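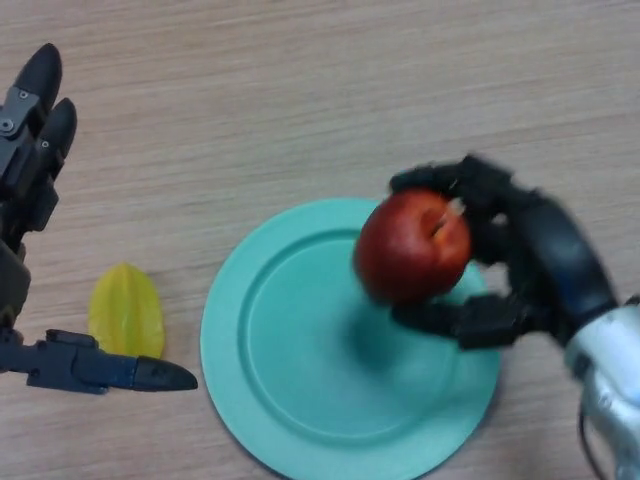

소설에는 이야기를 들려주는 목소리가 있어요. 이 목소리의 주인을 '서술자'라고 불러요. 서술자가 어디에 서서, 무엇을 알고, 누구의 마음까지 들여다볼 수 있는지를 정한 것이 '시점'이에요. 같은 물건을 두고도 서술자에 따라 문장이 달라져요. 나무 탁자 위에 둥근 민트색 접시와 빨간 사과, 노란 스타프루트가 있다고 해 봐요. 어떤 서술자는 "나는 사과보다 별 모양으로 잘리는 저 노란 과일이 더 궁금했다"라고 말하고, 어떤 서술자는 "탁자에 사과와 스타프루트가 있었다"라고만 말해요. 과일은 그대로인데 읽는 사람이 알게 되는 것은 서로 달라요.

서술자와 작가는 같은 사람인가요?

같은 사람이 아니에요. 작가는 책을 쓴 진짜 사람이고, 서술자는 작가가 만든 목소리예요. 마흔 살 작가가 열한 살 아이의 목소리로 이야기를 쓸 수도 있고, 강아지나 낡은 시계의 목소리로 쓸 수도 있어요. 그래서 책 속의 '나'가 거짓말을 했다고 해서 작가가 거짓말쟁이인 것은 아니에요. 독서 감상문을 쓸 때 "작가가 동생을 미워했다"라고 쓰면 틀린 문장이 되는 경우가 많아요. 이럴 때는 "주인공이 동생을 미워했다"나 "서술자가 동생을 미워했다"라고 쓰세요.

1인칭 시점: '나'가 말해요

치녜레 아자이의 동화 '다르나브리지의 우편배달부'는 이렇게 시작해요.

"나는 그날 편지 한 통을 잃어버렸다. 집에 돌아와 가방을 뒤집어 털어 보았지만 모래만 나왔다. 엄마에게는 말하지 않았다."

여기에서는 편지를 잃어버린 아이가 직접 이야기해요. 이런 방식을 1인칭 시점이라고 해요. 독자는 '나'의 마음을 바로 알 수 있어요. 그 대신 '나'가 모르는 일은 독자도 몰라요. 엄마가 이미 눈치를 챘는지, 편지를 누가 주웠는지는 '나'가 알아낼 때까지 기다려야 해요. 이 책에서는 그 답이 15장에 나와요.

1인칭이라고 해서 '나'가 꼭 주인공인 것은 아니에요. '나'가 친구나 동생의 이야기를 옆에서 지켜보고 들려줄 때도 있어요. 이런 '나'를 관찰자라고 불러요. 탐정 이야기에 자주 나와요. 탐정이 직접 말하면 범인을 너무 일찍 알게 되니까, 탐정의 친구가 대신 이야기하는 거예요.

3인칭 시점: 이야기 바깥에서 말해요

이번에는 같은 장면을 3인칭으로 바꿔 볼게요. 아이의 이름은 오케케예요.

"오케케는 그날 편지 한 통을 잃어버렸다. 집에 돌아와 가방을 뒤집어 털어 보았지만 모래만 나왔다. 오케케는 엄마에게 말하지 않았다."

'나'가 사라지고 이름이 들어왔어요. 서술자는 이야기 속 인물이 아니고, 바깥에서 오케케를 바라보고 있어요. 3인칭 시점은 서술자가 얼마나 많이 아는지에 따라 다시 나뉘어요.

첫째, 모든 것을 아는 서술자가 있어요. '전지적 작가 시점'이라고 해요. '전지'는 전부 안다는 뜻이에요. 이 서술자는 여러 사람의 마음을 다 알고, 멀리서 일어난 일도 알아요.

"오케케는 아무도 모를 거라고 생각했다. 하지만 엄마는 텅 빈 가방을 보고 벌써 알아차렸다. 그 시각 편지는 다리 밑 갈대에 걸려 있었다."

둘째, 보이고 들리는 것만 말하는 서술자가 있어요. '3인칭 관찰자 시점'이라고 해요. 마음속은 말해 주지 않아요.

"오케케는 가방을 의자 밑에 밀어 넣었다. 엄마는 가방을 한 번 보고 국을 펐다. 두 사람은 말없이 저녁을 먹었다."

이런 글을 읽을 때는 독자가 할 일이 많아져요. 오케케가 왜 가방을 밀어 넣었는지, 엄마가 왜 아무 말도 하지 않았는지 행동을 보고 짐작해야 해요.

셋째, 바깥에서 말하지만 한 사람 곁에 꼭 붙어 있는 서술자도 있어요. 오케케의 마음은 알려 주지만 엄마의 마음은 알려 주지 않아요. 요즘 나오는 어린이 소설에는 이런 방식이 많아요. 학교에서는 따로 배우지 않을 수도 있지만, 책을 읽다 보면 자주 만나게 돼요.

시점이 바뀌는 책도 있나요?

있어요. 홀리스 프루잇의 '저트브리지로 가는 배'는 모두 18장인데, 홀수 장은 누나가 말하고 짝수 장은 남동생이 말해요. 누나는 4장에 나오는 싸움을 5장에서 다시 이야기하는데, 동생이 한 말과 맞지 않는 부분이 있어요. 둘 다 자기가 먼저 사과했다고 해요. 누구 말이 맞는지는 끝까지 나오지 않아요.

이런 책을 읽을 때는 장이 시작될 때마다 누가 말하고 있는지 먼저 확인하세요. 장 제목 밑에 이름이 적혀 있는 책도 있고, 글씨체가 달라지는 책도 있어요. 아무 표시가 없으면 첫 문단에서 가족을 어떻게 부르는지 살펴보세요. '누나'라고 부르면 동생이 말하는 장이에요.

믿을 수 없는 서술자

서술자가 언제나 사실대로 말하는 것은 아니에요. 일부러 숨기기도 하고, 어려서 잘 모르기도 하고, 화가 나서 부풀리기도 해요. 이런 서술자를 '믿을 수 없는 서술자'라고 해요. 예를 들어 '나'가 "나는 하나도 무섭지 않았다"라고 말하면서 이불을 머리끝까지 뒤집어쓰고 있다면, 말과 행동이 맞지 않아요. 그럴 때는 행동 쪽을 더 눈여겨보세요.

시점을 알아보는 방법

먼저 큰따옴표 안의 말은 빼고 읽어요. 대화 속에는 어떤 시점에서든 '나'가 나올 수 있어서 헷갈리기 쉬워요. 따옴표 바깥에 '나'나 '내가'가 있으면 1인칭이에요. 없으면 3인칭이에요. 3인칭이라면 '생각했다', '슬펐다', '궁금했다' 같은 말이 누구에게 쓰였는지 찾아보세요. 여러 사람에게 쓰였으면 전지적 작가 시점이고, 한 사람에게만 쓰였으면 그 사람 곁에 붙은 서술자예요. 아무에게도 쓰이지 않았으면 관찰자일 가능성이 높아요. 한 쪽만 보고는 모를 수 있으니 두세 쪽을 더 읽어 보세요.

직접 해 보기

오늘 아침에 있었던 일을 1인칭으로 10문장만 써 보세요. 늦잠을 잔 일도 좋고 양말 한 짝을 못 찾은 일도 좋아요. 다 썼으면 '나'를 모두 자기 이름으로 바꿔요. 이름만 바꾸면 어색한 문장이 몇 개 나올 거예요. 그 문장을 고쳐 보세요. 그다음에는 집에 같이 있던 사람의 목소리로 같은 아침을 다시 써 보세요. 그 사람이 보지 못한 일은 빼야 하고, 그 사람만 아는 일은 새로 넣어야 해요. 무엇을 넣어야 할지 모르겠으면 그 사람에게 가서 물어보세요.

낱말 풀이

서술자: 이야기를 들려주는 목소리
시점: 서술자가 이야기를 바라보는 위치
관찰자: 옆이나 바깥에서 지켜보는 사람
전지적: 모든 것을 다 아는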